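Okwood Golf Club Opens Entries for the Tornau Cup, a New Amateur Tournament for Everyday Players

OKWOOD, 2026-10-10 - Okwood Golf Club is delighted to announce that entries are now open for the first Tornau Cup, a four-round amateur stroke play tournament to be held at the club next July. The event is open to men and women of every standard who hold a current handicap, and members and visitors will pay the same entry fee and play from the same draw.

The idea has been talked over at Okwood for longer than most of us care to remember, usually on the terrace after a Sunday round, and it is a real pleasure to finally be able to write it down and send it out into the world. Our course has hosted plenty of club championships and friendly matches, but it has never had a tournament of its own that a golfer from two counties away could simply sign up for. Now it does, and we could not be happier!

"I learned to play on this course with borrowed clubs and a very patient uncle," said Giang Hồ, tournament director at Okwood Golf Club. "What I remember best is how exciting it felt to have my name up on a scoreboard, even though it was a long way down. I would love for a lot more people to have that feeling next summer, whatever their handicap happens to be."
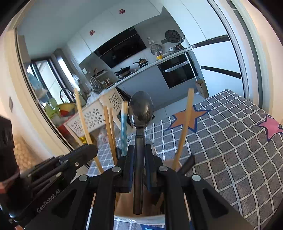 Format and Course

The Tornau Cup will be played over 4 rounds on 4 consecutive days, with a cut after the second. Players who miss the cut will not be sent home early, as they will go on to play in the Tornau Plate over the same weekend, with its own prizes and its own trophy. Gross and net scores will both be kept, and there will be a winner in each.

The front nine has changed a little over the past year, so anyone who has not visited for a while may be in for a surprise or two. The fourth hole has a new back tee tucked beside the creek, the bunker short of the seventh green has been rebuilt with a gentler face, and the old maple to the right of the ninth fairway is still standing, to the relief of some and the annoyance of anyone who slices. The longest hole on the course is the par five fourteenth, which will play at 590 yards from the championship tees. Most of the field will be using the forward and middle tees, which are set well ahead of that, and players will choose their tees when they enter.

Partners and Prizes

Okwood is grateful to Weerasinghe, the family-owned sporting goods firm, for coming on board as title partner for the first three years. Weerasinghe will supply the prizes for both the Cup and the Plate, and its staff will be on the practice ground each morning to regrip clubs free of charge for anyone in the draw.

Live scoring will be handled by Gradus, whose scoreboard can be followed on a phone from anywhere on the course or from the comfort of home. Each group will enter its scores hole by hole, and paper cards will still be signed and handed in at the end of the round in the usual way. 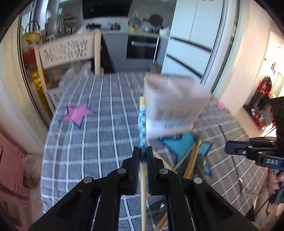
Spectators are warmly invited on all four days, with no ticket needed. The clubhouse will be open from breakfast onward, and families are welcome to bring folding chairs and settle in behind the eighteenth green, where the bank gives a lovely view of the approach shots coming in. Children can join a free putting contest on the practice green each afternoon, and clubs will be provided for those who do not have their own.

How to Enter

Entry forms are available from the golf shop at Okwood Golf Club and on the club's website. Players may enter alone or ask to be grouped with a friend for the first two rounds, and the club will do its best to honor every request. Places will be given in the order that entries arrive, and a waiting list will be kept once the field is full. Practice rounds can be booked through the golf shop during the week before the tournament.

About Okwood Golf Club

Okwood Golf Club is an 18-hole parkland course that welcomes members, guests and visiting golfers throughout the year. The club offers lessons for all ages, a junior program during school vacations, and weekly open competitions from spring through fall.

Media Contact

Giang Hồ, Tournament Director
Okwood Golf Club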